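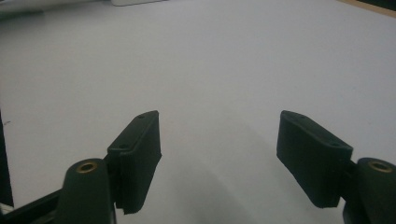
The Clatico tabletop in pale gray-white, the only color it comes in.

Sekstead Introduces the Clatico, a Large Table in One Color

PEMBERG, November. Sekstead, the furniture maker that has been selling tables from the same Pemberg storefront since 2000, today announced the Clatico, a broad worktable for kitchens, craft rooms and the kind of spare room where laundry goes to wait. The table is available now.

The Clatico is pale gray-white. Sekstead tested other colors over the course of a long summer, including a green that two members of the design team still speak of fondly. Customers who were shown the samples picked the pale one and asked when lunch was.

"People come in and describe the table they want, and they spend ten minutes on the legs," said Laine Mets, head of design at Sekstead. "Then they take it home and never look at the legs again. They look at the top, when they can find it. So we started with the top."

The top is made for sorting, folding, packing, rolling out dough and leaving the mail on. It has no drawer. Early versions had one, and when the test tables came back to the workshop every drawer held batteries, takeout menus and a single key. Mets removed it from the plans the same week.

Legs for the Clatico are supplied by Baranauskienė, a family workshop that has worked with Sekstead for nine years and has turned down every request to make them slimmer. They attach with a wrench, which comes in the box along with a spare, as a courtesy to households that already know what will happen to the first one.

Before release, the Clatico spent a spring in 80 homes near Pemberg. Testers were asked to use it however they liked and to keep a short diary. Most of the diaries were about the testers' families. Those who did mention the table said it was easy to wipe down and that a pale surface made it simple to spot a dropped pin or a stray screw. Several complained that it also made it simple to spot crumbs. Sekstead has noted the complaint and recommends a cloth.

"I would call the feedback warm," said Mets. "One gentleman wrote that it was 'a table, and a good size.' We thought about putting that on the box."

The Clatico can be seen at the Pemberg showroom, where one is set up by the front window and another is in the back being used by the accounts department, who were asked to give it up and declined. Delivery within the county takes around 14 days. Buyers should measure their doorways first, and then measure them again with somebody else holding the other end of the tape.

A smaller version is under discussion. So is the green.

About Sekstead
Sekstead designs and sells tables, benches and one bookcase. It is based in Pemberg.

Press contact: Laine Mets, Sekstead, Pemberg. Showroom visits by appointment, mornings preferred.

We use cookies to remember your preferences and see how our site is used. By continuing to browse you agree to our cookie policy. Accept | Manage settings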